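4.3. Lo que cambia para quienes preparan los desayunos

Cuando llegamos a la cocina de Bemero, en julio, el equipo llevaba ya tiempo conviviendo con el robot, y quizá por eso las primeras conversaciones fueron tan generosas y tan poco solemnes. Nos hablaron del café, de los turnos que empiezan a las cinco y media y, solo al cabo de un buen rato, de la máquina. De las 326 anotaciones recogidas en los diarios de trabajo, 204 se refieren a la manera de ordenar las cosas: dónde se deja la fruta, qué tabla queda libre, a qué altura conviene guardar los frascos.

Ebony Gilchrist, la más veterana del turno, nos contó que antes colocaba la encimera «a su mano» y que ahora la coloca pensando en dos manos distintas, la suya y la del brazo – y que le costó más de lo que esperaba, porque treinta años de costumbre no se mudan de sitio así como así. Aarne Tuominen, en cambio, agradece el descanso para la espalda, aunque echa de menos la charla que acompañaba a las tareas repetidas. Ambos coinciden en que ha aparecido un trabajo nuevo, el de preparar el espacio y vigilarlo, que no figura en la descripción de ningún puesto y que, a nuestro juicio, merecería reconocerse también en el salario.

La figura 3 muestra la encimera vista desde arriba, con el robot sobre la zona de las tablas, el plato de fruta a un lado y los recipientes al fondo, junto a la pared.

Figura 3. El robot y la encimera de trabajo en la cocina de Bemero, vista cenital. 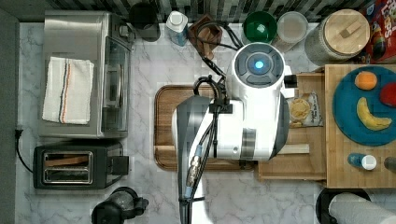 Volveremos sobre la cuestión del reconocimiento en el apartado 5, al comparar estos diarios con las entrevistas que Cristóvão Loureiro realizó en Moleleo.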